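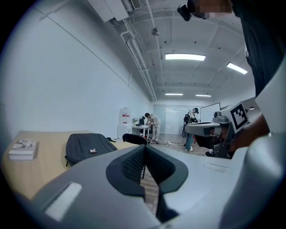 Ikness runs its visitor afternoons in February, and this year I got a place through Tainá Guerra, who looks after their test room. I came with a short list. Our own shop is choosing between hand-held grippers for recording demonstrations, and we wanted time with two of them before spending any money.

The visit started at 2 with coffee and a safety talk. After that we went straight to the grippers, which suited me.

The first was the Zorkau. It is the heavier of the pair and you feel it in the wrist after a few minutes. The trigger travel is long and even, so it's easy to close gently on something thin. I tried it on a pen, a folded cloth and a paper cup. The cup was the hard one. I crushed two before I learned to stop early.

The Zindum is lighter and the trigger is shorter, with most of the force coming in at the end. Sena Alhassan, the other visitor in my group, liked it better for quick work and got through the cup without trouble. I found it twitchy. We swapped twice and neither of us changed our mind, so I'd put that down to hand size and habit.

Both are meant to be tracked by a printed marker on top of the gripper, and this is where I had the most questions. A marker has to stay in view of a camera to be any use. Turn your wrist past a certain point and you lose it, and I did this constantly when reaching across my body. Tainá said new people usually do, and that they get new operators to record 100 practice runs before keeping anything. After that the dropouts fall off but don't vanish.

The wide-angle lens takes some getting used to as well. Straight desk edges come out as curves, and anything close to the jaws looks much bigger than it is. On the plus side you get most of a room in a single view, ceiling lights included. Bright lights overhead were something I'd meant to ask about, since our place has plenty. Her answer was to lock the exposure and leave it alone.

We finished with the Godoy controller, which takes the recordings and plays them back on an arm. I watched 17 playbacks of a simple pick and place. It was slower than I expected, and the pauses between moves were longer than the moves. There is a setting for this — Tainá showed us where — but she keeps it low when visitors are in.

Notes for our own trial: bring our own parts, borrow both grippers for a full day, and plan on 200 recordings each before comparing. Ask about spare jaw inserts for the Zorkau. Also check whether the Zindum trigger can be adjusted, as I forgot to ask.

Parking is at the rear of the building and the sign is easy to miss from the road.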